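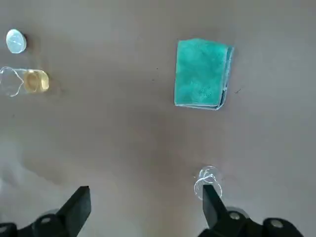

*From the wrist: open jaws, a folded teal cloth, and a clear plastic something low on the right.*

Clear plastic is the enemy. Ask anyone at Clevow, the small software outfit upstairs from a tile showroom in Gellau, and you get the same answer before the kettle has boiled. Cloth, fine. Anything with a colour, mostly fine. Then a see-through ring or lid turns up on a grey-brown table and the software simply looks straight through it.

I had one morning with them. Notes typed on the train, so bear with me.

The product is called Joly. It's the layer between what the camera sees and what the arm does, and it does one dull job: decide what is on the table, decide which thing to go for, hand over a grip. Clevow don't build arms. They don't want to build arms. They sell to people who already have arms and are fed up with them.

Look at the wrist view at the top of this page and you can find the clear thing easily enough. A few bright highlights along a curve, a wavy white line of thread over it. The finger covers the lower part. A person fills in the rest without trying. Joly used to get the thread and nothing else, and would plan a lovely careful grasp on a bit of string.

So, the fix. Or the start of one. Old version: find shapes, give each shape a name, pick. New version doesn't bother with names until late. It asks where the table stops looking like table. Highlights count, thin shadows count, a bend in the surface tone counts. All that goes into a rough map, and the map gets a second look from a slightly different angle before anything closes.

The second look costs 300 milliseconds. There was a proper row about that, I'm told. The planning side wanted it gone. Perception side said fine, have your time back and grip string forever. It stayed.

Does it work? Better than it did. Clevow's own test set has 809 tabletop layouts, all small household odds and ends, and the old build got through 508 of them without a wrong grab. They wouldn't give me the new number. "Higher," was the word, said quickly, by someone already walking to the next room. I'd want to see that printed before I paid for it.

What I liked more was the tooling. Isex is their replay viewer, never meant to be sold, ugly as sin, grey boxes on grey boxes. You load a run and scrub back and forth, and at every moment it shows what the software beleived was there. Not a score. A drawing, laid over the camera picture. Stop at a bad moment and you can see the ring missing, or the fingers mistaken for something on the table (that one is common, black shape low in the view, always there, easy to mask out until the jaws move and the mask doesn't).

Three customers have asked for Isex on its own. Clevow keep saying no, it isn't ready, it falls over if you open two runs at once. They should say yes. Most of the arms I've seen this year fail for reasons their owners can't find, and a plain viewer that lets you point at the moment would be worth more to them than another clever grasp planner.

Soft things are still a sore spot. A folded cloth has one outline and several layers, and which layer do you want? Pinch the top and it opens up. Pinch the lot and you need wider jaws than you planned for. Joly lets the customer choose, with a setting called "fold", and the help page for it is one line long. Tangles of film are worse. At the moment the software marks a tangle and anything touching it as a single lump and leaves it for last. Sensible, a bit of a dodge, and the team know it.

Control side got about ten minutes of my morning, sorry to them. Short version: the arm slows down near anything the map is unsure of, and creeps the last bit. It looks timid. Customers complain about it in the first week, apparantly, then stop.

Next release is pencilled for December. Clear objects first, tangles after that, help page if there's time.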